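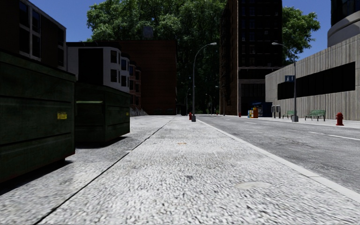

Opinion | Streets & Sidewalks
April, by Yaa Essien

I have a soft spot for the Gunberg carts, and I'd like that on the record before I start grumbling. They bring my neighbor her groceries, they wait politely for dogs, and my own mother says good morning to them. But one of them stopped dead outside the Mahama bakery last month with a wheel caught in a sidewalk joint, and it sat there for most of the lunch hour while people with strollers went out into the street to get by. A stuck cart is a small thing. A toddler in a traffic lane is a much bigger one, and I can't seem to let it go.

The company's answer, when Mesfin Lencho and I went down to Rundton to ask, was that the cart's software had finished 3004 practice trips in their computer-made city without a single stall. I believe them! Mesfin does too, and he is harder to please than I am. 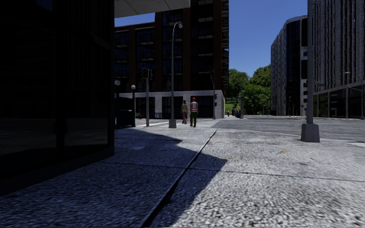
What bothers me is what a clean practice record was allowed to stand in for. The stall alarm was set to ring after a long wait, so that the operators wouldn't be pestered by every pause, and that seems to me a decision about people (tired people at desks, mostly) that no amount of practice driving was going to test. 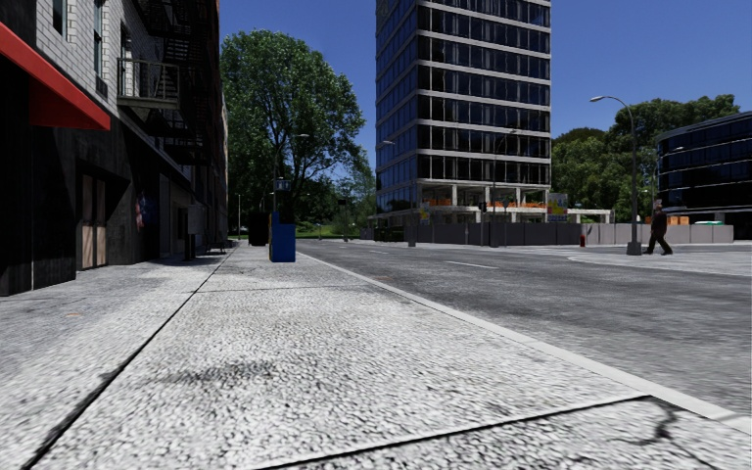
A cart that can't move ought to call for help right away, and it ought to have a handle so that any grown-up can drag it aside. I'd also like the practice city to be used for harder questions. It already has a blue mailbox near the curb with a black trash bin just behind it, and a long dark joint running diagonally over the concrete. So park a dead cart beside that mailbox, and then find out how a wheelchair gets through.

I'll still wave at them, of course. I would just like to see that handle by the time school lets out.

Recent in Opinion
Keep the Rilterside footbridge open at night
Nana Quartey: My bus stop deserves a roof
Letters: More on leaf blowers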